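Cardboard drawer unit

A cardboard drawer unit is a small storage box with stacked pull-out trays, used on desks and shelves. Many have clear plastic windows.
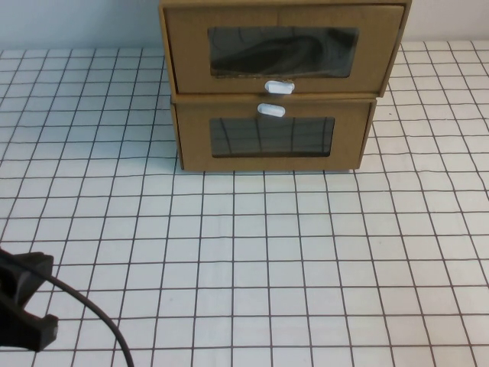
Tracey Mellor objects that "drawer unit" should be kept for wooden furniture.

Most are sold flat and folded by hand.
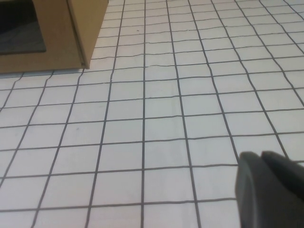 Heavy contents may bow the lower tray.

Handles are often small ovals set near the seam. 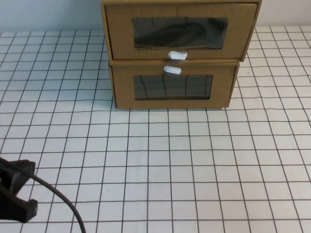
Care

Units are dusted with a dry cloth and kept away from damp.

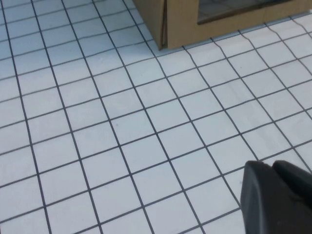
Cardboard with a window opening, on a white grid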